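Teaching a two-arm robot to dust a small shelf

Updated 25 September 2024

This page continues my notes on the Galtix, the two-arm robot we are building in the shared workshop. In February the arms could only move between saved poses. Now we want one of them to do a small household job from start to end, and I chose dusting. It is a forgiving job. If the hand arrives a little too far to the left, the duster is soft and the shelf does not complain.

I suppose that you already have an arm which moves, a hand which closes, and some way to record poses. Our control program is called Shirima and was written by Stamatia Mavromatis. Other programs will have other names for the same things.

What you need

- one arm with a multi-fingered hand
- a duster with a plastic handle and a soft chenille head
- a small shelf unit with two levels
- a big table with a smooth top
- masking tape and a pencil
- scraps of paper or felt, to play the part of the dirt
- a stop button which a second person can hold

Step 1. Fix the place of the shelf

Put the shelf on the table and move the arm by hand, motors off, to both ends of the upper board. The elbow should still be bent at the farthest point. If it is nearly straight, bring the shelf closer. Our first position was too far by 150 mm and the wrist was shaking at the end of every stroke.

When you are satisfied, draw a pencil line at each leg or put tape there. The shelf will be pushed many times, and you must be able to put it back in exactly the same place. I lost one whole evening before I learned this.

Step 2. Teach the grip

A round handle is difficult for a robot hand, as it wants to turn inside the fingers. Hold the duster in the position you like, close the fingers slowly, and increase the force in small steps. In Shirima the grip force goes from 0 to 100 and we stopped at the lowest value where I could pull gently on the head without turning the handle. If your handle is very slippery, one layer of tape makes a big difference.

Save two poses for the hand, "open" and "hold". Do not save "hold" with the fingers closed on air. They should be closed on the real handle, otherwise the force is wrong later.

Step 3. Record a waiting pose

The waiting pose is where every movement begins and ends. I like it in front of the shelf and to one side, with the head of the duster pointing down and not touching anything. From there the arm should have a free way to both boards.

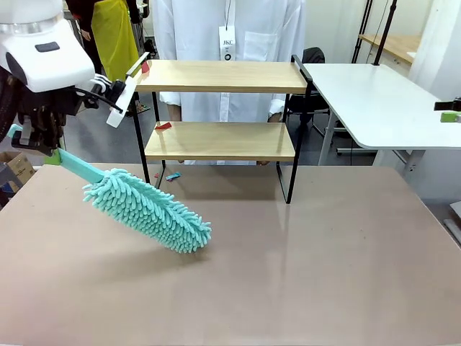 Check the cables of the hand also in this pose. They need enough slack that the wrist can turn both ways, but not so much that a loop can catch on the corner of a board. Turn the wrist slowly to its two limits and watch only the cables. Then do it again and watch only the duster.

Step 4. Record the strokes

Use four points for each board: above the start, on the start, on the end, above the end. The two "above" points keep the head away from the legs of the shelf when it comes and goes. For the lower board you must enter from the front, and the head should be tilted flatter than for the upper one.

Press the soft head into the board only a little. If the fibres are completely flat, the dirt is pushed under them and stays where it was. Begin with no contact at all, then lower both middle points a few millimetres at a time.

Step 5. Run it slowly

Put some scraps on the boards. I prefer a strong colour such as red, it is easy to find again afterwards. Run the program at the lowest speed, with one person at the stop button and the other person watching the shelf. Both should agree before the start on which word means stop. We use "stop" — it sounds obvious, but with mixed languages in a workshop it is better to say it aloud once.

If something goes wrong

The duster turns in the hand: teach "hold" again with a little more force, and check that the thumb is really opposite to the fingers.

The shelf moves: the stroke is too low, or the legs are too smooth for the table. Small pieces of rubber under the legs helped us.

The scraps stay on the board: make the stroke longer, so that the head passes over the edge before it goes up.

The arm stops in the middle with an error: look at the number in the log. Ours was 2,165, which in Shirima means that a joint is close to its limit. Move the waiting pose a little and record the strokes again.

The pose files are in the Galtix folder on the workshop computer. Please copy them before you change anything.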